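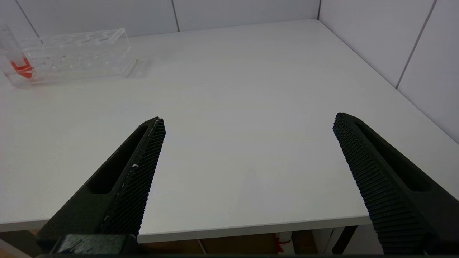

One reader who bought the Bestora work table in October wrote to say that the legs are sound, the instructions are poor, and the white top shows every pencil mark you make on it. She wanted to know if ours had been the same before she asked for her money back.

Ours was much the same, though we would keep it.

Bestora work table, white top
Reviewed 09/01/2004
Price paid: £275, delivery extra

The Bestora is sold as a general table for a workroom or spare room. It comes in one size, 1343 mm long and 688 mm deep, and in white or grey. We bought the white. The height can be set at four positions by moving a bolt in each leg, and there is a shelf underneath that you can leave off. We left it off after the first week as it gets in the way of your knees. With the shelf fitted there is 579 mm of clear height below the rail at the second leg setting, and that was too tight for the chair we use.

Putting it together

Allow an afternoon. The drawings are small and the left and right legs are shown the same way round, which they are not. If the bolt holes face inwards you have them wrong. We had two legs on before we noticed. All the bolts were in the bag with one spare washer. The key supplied is soft and had started to round off by the last leg, so use your own if you have one.

The top goes on last and needs two people. It sits on four brackets and is screwed from below. The screws are the right length. On the older Zamelance table we tried they were too long and one came up through the surface, so we measured these before driving them in.

In use

The table stands firmly on a hard floor. On carpet it rocks slightly at the highest setting if you lean on a front corner. Turning the adjustable feet out a little cured most of that. Sewing, cutting paper, wrapping parcels and mending small things have all been fine on it. A heavy vice clamped to the end made the top dip a little, and we moved the vice back to the bench. It is sold as a table and that is how it should be used.

The height bolts are slow. You have to take each leg in turn, with something propping up that corner. Anyone who wants to go from sitting to standing during the day should buy something else. We set it at the second position and have left it.

There is no drawer. Bestora lists one as an extra, but it was out of stock when we ordered and was still out of stock when we rang again.

The white top

White is good to work on. Small dark screws and thread ends are easy to find, and it throws a bit of light back up on a dull afternoon. The cost of that is cleaning. Pencil comes off with a damp cloth. Biro needs more rubbing. Newsprint is the worst of the lot and leaves a grey patch where your sleeve has been. We tried the Dondent surface cleaner on it, which worked no better than washing-up liquid and smells strongly of pine. Do not use scouring powder. We tried a dab on the underside and it took the shine off.

Tea left overnight under a mug made a faint ring that went after two wipes. We have not put anything hot straight on it and the leaflet says not to. For cutting with a knife, use a mat.

To the reader's question, the marking is how the white top is and a replacement will do the same. If it bothers you, ask Bestora to swap it for the grey. They told us on the phone that they would do this within 28 days if you pay the carriage.

Against the others

The Eynon trestle set is cheaper and folds flat, and for a room that also has to take a guest bed it is the better choice. It wobbles more and the top is narrower. The Zamelance is heavier, comes with a drawer, and costs a good deal more once you add delivery. We did not like its sharp front edge, which marks your forearms after an hour. The Bestora has a rounded edge all the way along.

For: steady, good edge, sensible depth, all parts present
Against: poor drawings, slow height change, top needs wiping often, drawer hard to get

Spare feet and bolts can be had from Bestora by post. Quote the number on the sticker under the left-hand rail, and copy it down before you fit the top.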